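Wendamo Workshop Tips: Nested Trays and What the Gripper Teaches Us

If your plastic trays stick together in the stack, you know the problem. You take one and two come. In our workshop in Vurnedport we study this with a two-finger gripper, for a research project with the name Stitorgate. Some of the results are useful also for people who work only with their hands.

Our method is simple. The gripper closes on the back rim of the top tray, lifts, and stops for 8 seconds above the table. A person writes down if one tray came up or more. Then the stack is put back and we begin again. Until now we have 2,694 lifts in the notebook. 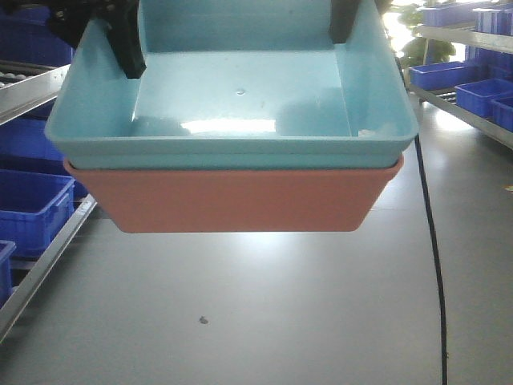

The waiting time was my idea, and at first the others found it too long. But a lower tray can hang on for several seconds before it drops, and with a short stop we wrote many wrong results. If you test your own trays, please wait also.

Now the tips.

Hold the upper tray near one corner and raise this corner first. A straight pull makes a small suction between the floors of the trays. With the corner lift, doubles came in 15 of our last 90 tries. With the straight lift it was much worse, but I don't give the number, as we changed the table height in the middle of that series.

Put a narrow strip of cardboard between the trays, over one side of the rim. It lets the air enter. Remove it before you fill the tray.

Wash new trays with dish soap and let them dry completely. A little water between two trays holds them very strongly.

Don't press the stack down to save space on the shelf. The walls are sloped and they wedge.

Use a different color for each second tray. You see quickly if two are in your hand, and our sorting program, Nkosi, also has less trouble with it.

In June we will repeat the test with deeper trays. I expect that the corner lift helps less there, because the walls touch over a longer distance.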